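Search this site
Enter keyword

Sirnlow Term Report: Writing House Rules for a Two-Armed Robot

I picked the rules topic because I figured it would be the easy one — read some standards, write a page, go home. It ate my whole term! I read the lab policy at Tolentino (11 pages, mostly on who gets a badge), then I read what the Wotard project hands its new students, and neither one told me what I wanted to know: what do you do with your hands, your cables and your table when you're running a simple pick-and-place job with a humanoid?

So I wrote my own, and we ran under them for the rest of the project. The job was a small tube and a plate on a white table. I ended up with 4 rules after starting with way too many.

Rule 1. One task, one set of things on the table

If it isn't part of the task, it goes on the other table. Remotes, tape, your phone, all of it. I was the worst offender, so I wrote this one first. The plate goes between the arms where both hands can get to it, and whoever is running the session checks that before calling start. 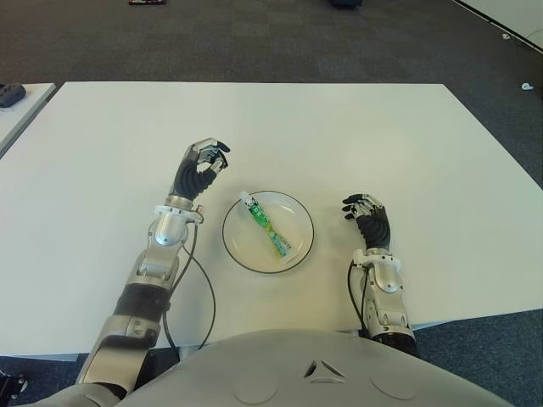 Rule 2. Know where the cables are before anything moves

Both arms have a thin black cable on the outside, and the left one likes to drape over the tabletop. My first draft said "secure all cables," which sounds great and means nothing. If you tie them down tight, the wrist can't turn. The version we kept says: leave slack, run the arm slowly through its full reach once, and look for anywhere the loop could get under the hand or hook the table edge. If you don't like what you see, stop and redo it. 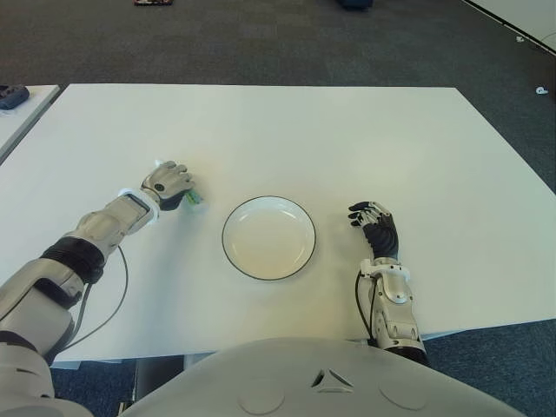 Left hand down at a small green object, right hand open on the other side of the plate.

Rule 3. The hand that isn't working still counts

This is the one I'm proudest of (sorry). People watch the hand doing the grasp and forget there's a second one. Our rule is that the idle hand gets a written parking spot, open and clear of the plate, and you treat it as live the whole time. No reaching in past it to nudge a tube that landed crooked. You call stop, you wait for the operator to say stopped, and then you reach.

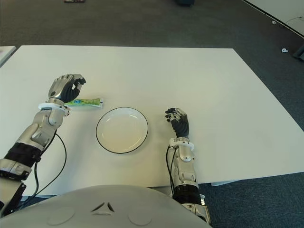

Tube on the table to the left of the empty plate, cap to the right.

Rule 4. Log every attempt, including the ugly ones

We logged 968 attempts, and 419 of those were under the final rules. I'm not going to compare the two halves, my early notes are too messy for that and I'd be making stuff up. Which is sort of the argument for rule 4! In December I was still writing "went ok" in the notes column. Now there's a start position, an end position, who called stop and why.

What I'd change

I'd write the floor into rule 1. We had plenty to say about tabletops and not a word about the carpet, where people walk. I'd also want somebody from outside the group to try following the page cold. The Flelthorpe students offered but our schedules never matched up.

Comments (3)

gripsandgrins: We have a parking spot rule too but ours is taped on the table. Did you try tape?

wk_lab2: Rule 3 should be rule 1 imo. Stealing the "wait for stopped" part for our sheet.

report author: No tape, we write it on the session sheet — but I like that, might try it this fall.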